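Demonstration operators, household tasks (part-time, three posts)
Fladura, Plokum project. Posted March 19, 2018

We record examples of domestic handling for a learning system. Current work covers laundry and soft objects.
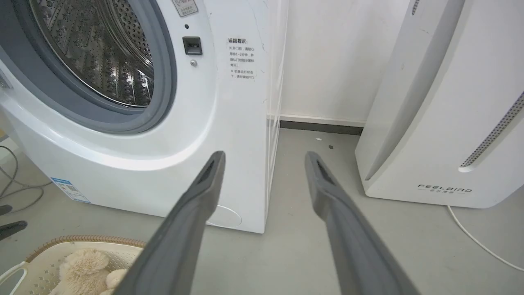
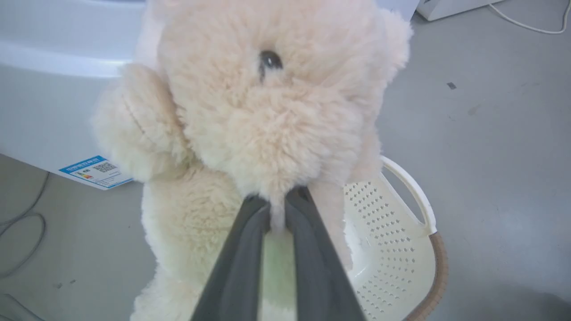
Operators guide the gripper by hand through each task, repeat it from a new starting position and mark failed grasps in the log. The set holds 2388 episodes; we need a further 470 by the end of June. Training is given on site. No programming is required, but steady hands and tidy notes are.

Shifts last 3 hours. Apply in writing to the Plokum desk, quoting reference 78, and list the days you are free.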